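4. Good practice for whiteboard writing trials

Figure 1.

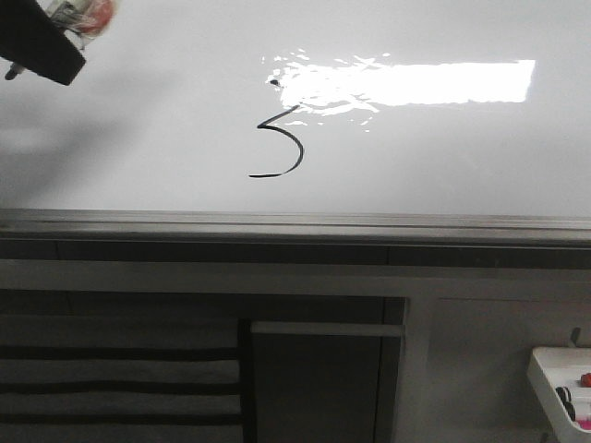 4.1 Why a written rule set was needed

Whiteboard writing is a lovely task for a robot arm. It needs only a board and a pen, the result stays where it was put, and anyone who can read can have an opinion on it. That last point is also where the trouble starts. When we first compared our own runs with those from the Vadetti tests, we found that two groups could look at the same board and score it differently, each with good grounds. One group asked whether the character could be read. The other asked whether the pen had followed the planned path. Both are fair questions, and they need separate answers.

The Onent rules grew out of that comparison. They are short enough to pin up beside the board, and we have been delighted by how much argument they save. The first draft was written by Kerubo Ondieki in January and has been changed twice, both times to take something out. The full collection scored under them now holds 3619 trials.

4.2 What counts as a mark

A trial is judged on the ink left on the board, and every bit of ink counts. Figure 1 is a good case. The figure in the middle of the board is a single thin stroke, with a short diagonal at the top, a small corner on the left, a curve out to the right and a long tail running back to the left. It resembles a 5, though it could also be taken for a backward letter. A tiny dot sits a little way from the upper end.

Under rule 2 the dot is entered as a separate mark. The scorer does not decide whether it was a first touch, a late touch or something left from earlier work, as a still picture cannot settle that. It is entered as "detached, cause unknown" and the joint log is checked later. Before this rule was brought in, some scorers ignored small dots and others failed the whole trial on them. Neither habit was wrong in itself, but mixing them made the totals useless.

Readability and shape are then scored apart. For readability, the scorer writes down the first character that comes to mind without seeing the target. A second reading is allowed and is written next to the first. For shape, the stroke is laid over the planned path and compared. We strongly recommend doing the readability score first. Once you know what a character was meant to be, it is remarkably hard to unsee it!

4.3 Light on the board

Glossy boards throw back whatever light reaches them, and a thin black line can vanish in the bright patch. In Figure 1 the top of the stroke runs into the glare and part of the diagonal is hard to make out. Rule 3 says that any part of a stroke lost in a reflection is scored as "not seen". It must not be scored as missing, and it must not be filled in by guesswork. Of 500 trials that we went through again by hand, 364 could be scored in full from the first picture. The others needed another picture with the lights changed, and we now think that this second picture should be part of every protocol.

Shadow has been a much milder problem. The broad grey shadow on the left of Figure 1 is typical of a gripper held near the board, and it leaves the stroke in the centre perfectly clear. The rules ask only that the arm be moved well away before the scoring picture is taken. Pictures taken with the gripper still in view are kept as working records and can support a score, but they do not replace the scoring picture.

4.4 Pens, caps and the tray

Pen handling is easy to leave out of a protocol, and we would urge others to put it in. Each pen has a fixed place in the holder, and its cap is stored where the operator can reach it without leaning across the arm. The operator checks the tip before the run, tries it by hand on scrap and notes the colour. If a pen is changed part way through a set, the set is closed and a new one is opened. The Šimek group uses a looser version of this rule and allows a change between characters, which works well provided the change is logged.

Boards are wiped between sets and a blank picture is taken each time. It is dull work, but a blank picture answers nearly every later question about stray ink.

4.5 Open points

We have not settled how to treat line width. The Helto sheet gives it a score of its own, while ours folds it into shape, and we would be very glad to hear from groups who have tried both on the same set of trials.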